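The motor that pulls the bench forward came out of a treadmill. Larysa Boiko bought the treadmill from a neighbor who was moving, stripped it in her garage over a weekend, and kept the motor, the two rollers and a bag of good bolts. The rest went to the scrap yard. That was the start of the thing that now takes up most of one bay at Kivside, the shared workshop where she and Mahtab Yazdani have been building a two-armed robot since last October.

They call it Breveo. It has a wheeled base the size of a kitchen island, a steel column, and two arms bolted to a plate at shoulder height. It doesn't walk or talk. The job they have in mind for it is dull and specific: pick up an object from a cluttered surface, hand it from one arm to the other, and set it down somewhere else without knocking anything over.

Boiko repairs commercial dishwashers for a living. Yazdani taught high school physics and now writes software part time for an irrigation company. They met at Kivside over a broken band saw, which they fixed, and which broke again in the spring.

The arms were the first real expense. They are secondhand, made by a company called Sarnulow that sold them to packaging lines and then stopped making them. A dealer two states away had a pallet of them with no controllers and no manuals. Boiko and Yazdani bought 4, planning to use two and take parts from the others. Three of the joints were seized. One arm had been stored on its side with the cover off, and there was a wasp nest in the elbow.

With shipping and the power supplies they had spent 3000 dollars by the end of that winter, and that is still the figure they give when people at the workshop ask. It doesn't include the laptop or the steel, most of which came from the offcuts rack.

Getting the arms to move took four months. The original controllers would have cost more than the arms, so Yazdani wrote her own, starting from a wiring diagram she worked out with a multimeter and a lot of masking tape. The tape is still there. Every wire has a flag on it with a number in her handwriting, and a few have a second flag correcting the first.

"The encoders were the worst part," she says. "They report position, but every joint had a different idea of where zero was. I'd tell the arm to reach out and it would fold up and punch its own column."

There is a dent in the column at the height where this happened. Boiko later welded a bracket over part of it, to carry the cable chain.

Breveo's hands went through several versions. The first was a pair of barbecue tongs driven by a hobby servo, and it worked better than either of them expected on anything round. It could not pick up a flat box. The second had three fingers and looked impressive, and Boiko took it apart after a week of chasing a finger that kept lagging behind the others. The one they settled on has two plain fingers that open and close in parallel. The fingers are printed, with a softer pad glued on the inside face. The glue fails often enough that there is a tube of it clipped to the base.

By summer they had a robot that could move smoothly to any point they typed in. It had no way of deciding which point. Yazdani tried scripting it, writing out each motion step by step, and she got as far as a coffee mug on an empty table. If the mug was turned so that the handle faced the wrong way, the script failed. If there were two mugs, it failed.

So they changed direction. The approach they use now is the one a lot of small groups have moved to in the last few years, which is to collect examples of a person doing the job and train a model on them. The person holds a pair of gripper devices that work like the robot's own fingers. A camera records what the hands are up to. Patterned markers on top of each gripper let the software work out where it is and how it is tilted, and the recording becomes a set of motions that the arms can be taught to copy.

What appealed to Boiko was that the robot could stay home. Breveo weighs as much as a loaded refrigerator and needs a ramp and two people to get out of the door. Handheld grippers go in a backpack.

"You can't teach it about the world from a workbench," she says. "Our bench has a vise on it and the same six things. I go into kitchens all day for work, and there's no two of them alike. The floor's different, the light's different, somebody left a chair in the way."

The markers are the part that people at Kivside ask about, and the part that gave the most trouble. They are black and white squares, something like a simplified bar code, and the software finds them by looking for sharp corners. Each side of a cube carries its own pattern, so that the tracking holds when the hand turns and one face drops out of view. The patterns have to be printed flat and stuck down without a bubble. Gloss is bad, since a bright light bouncing off the paper wipes out the pattern. They print on matte sheets and throw away any that have curled.

Shiny floors and glazed surfaces cause a related problem. A polished tile can hold a faint upside-down copy of the marker, and for a while Yazdani's software would sometimes lock onto the reflection and decide that the hand was under the ground. She fixed it by throwing out any position below floor level. It was a two-line change that took her most of a month to think of.
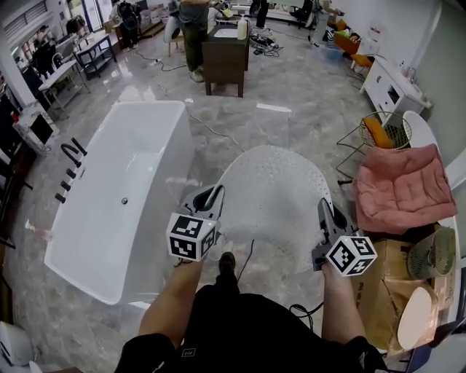
Weight matters too. A gripper that feels fine for five minutes is tiring after an hour, and a tired person starts to move in ways that aren't worth copying. They dip their wrists. They drop things from a little too high. Boiko keeps sessions short and stops when her elbows start to drift in toward her ribs. Cables are another nuisance. They drag, they catch on drawer handles, and they tug at the hand at the end of a long reach. She has tried running them up the sleeve and over the shoulder, and she has tried leaving them to hang. She goes back and forth on which is worse.

As of this writing they have 654 recordings they consider usable. They threw out nearly as many. Some were spoiled by a marker going out of view, some by a gripper that hadn't closed fully, and one whole evening's work was lost to a memory card. Yazdani reviews all of them herself, at double speed, usually after dinner. She keeps a spreadsheet with a column for what went wrong, and the most common entry is "hand too fast."

The first model trained on the recordings was not good. Breveo reached for a sponge, closed its fingers an inch to the left of it, and carried nothing across to the other arm with great care. The other arm took the nothing and put it down. They ran it again and got the same result, which was useful, because an error that repeats can be measured. The camera mount on the column was tilted a few degrees from where the software believed it to be. Boiko shimmed it with a piece of a soda can.

After that it began to pick things up. It is reliable with sponges, paper cups and small boxes. It can manage a spray bottle if the bottle is standing. It has trouble with anything clear, and with anything white on a white surface, and it will not let go of cloth — the fingers open, but the cloth stays on the pads, and the arm pulls away with it.

A third member of the workshop's electronics group, who goes by his last name, Kushnir, has been pressing them to add force sensing to the fingers. He has built a test version on a spare hand. Yazdani is for it. Boiko would like to get the base finished first. The treadmill motor is strong enough, but it starts with a jerk, and a jerk at the wheels is a much larger one at the end of an arm. She has a softer start circuit half built on a piece of plywood and is waiting on a part.

They work on it two evenings a week, from 7 until the building closes. On the evening I visited, most of the time went to a loose set screw in the left wrist. It made the hand sag slightly when it was palm up. Boiko found it by putting a wooden spoon in the fingers and watching the tip of the spoon. She took the wrist apart on a towel, put thread locker on the screw, and said it would have to sit overnight before they could run the arm again.

Yazdani used the rest of the evening to relabel wires. She had got to the second shoulder joint when the lights went down in the front half of the building.

We use cookies to improve your experience on this site. By continuing to read, you agree to our use of cookies. Accept | Manage preferences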